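Projects > Robot Learning > Student Reports > Tidying a Nightstand by Showing

Tidying a Nightstand by Showing: my project report

March 13, 2025

So my project was supposed to be simple! Teach our lab arm setup (we call it Putard, don't ask) to tidy a small bedside table by watching a person do it first. No code for each motion, just me doing the task by hand with a head camera on, over and over, and the model learning from that. I had 897 clips when I stopped recording in January, and 834 were left after I cleaned them up.

The job I picked first was the tissue. You take something flat and floppy, hold it up with both hands and feed it into the slot of a little plastic box. I do this at home without thinking. Doing it slowly enough for the hand tracker, with both hands staying in view, is a whole different thing, and my first evening of clips was mostly me rushing.

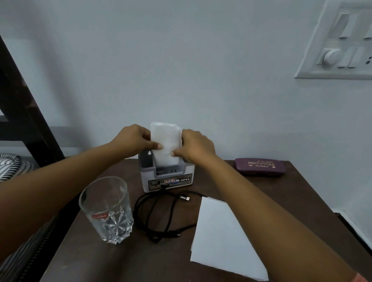 What I learned about going slow

My advisor's rule was to pause before every grasp and again before letting go, and I hated it until I saw the plots. The hand tracker (Semel, the older version) loses fingertips whenever one hand covers the other, and with cloth that happens constantly. Pinching from the two sides helped a lot. I also quit cleaning up the table between clips, so the cable and the drinking glass stayed put as clutter and the model had to deal with them.

Then came the eyeglasses case, which I figured would be the easy one. It's hard, it keeps its shape, great. But my hands cover so much of the lid that the tracker kept guessing wrong about where the case ended. I tried 21 clips with one hand and then went back to two, left hand on the end and right hand over the top, and the guesses got way steadier. Italo Gatti ran the same task by remote control with the Kamel gloves so we could compare. His five best runs were smoother than mine, but each one took him forever to set up, and he had sore shoulders after (sorry, Italo).

If I did it again I'd mix the two: bare hands for the bulk of the clips, gloves for the parts where the robot has to be really exact, like getting the tissue into the slot. I'd also write down which hand goes first. I switched halfway through without noticing and the model picked up both habits, so sometimes Putard just sort of hovered.

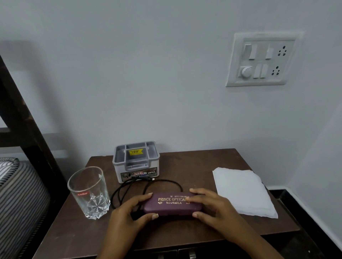
Comments

Mi-kyung Jeon: Did you try mirroring the clips to fix the left/right habit? We did that on Cirnia and the hovering mostly went away, though the arm got a little slower to start.

Reply from the author: Not yet! I was worried about mirroring because my two hands do different jobs in the tissue task. Might try it on the case clips first.

Italo Gatti: My shoulders are fine now. I still think the gloves win for the slot.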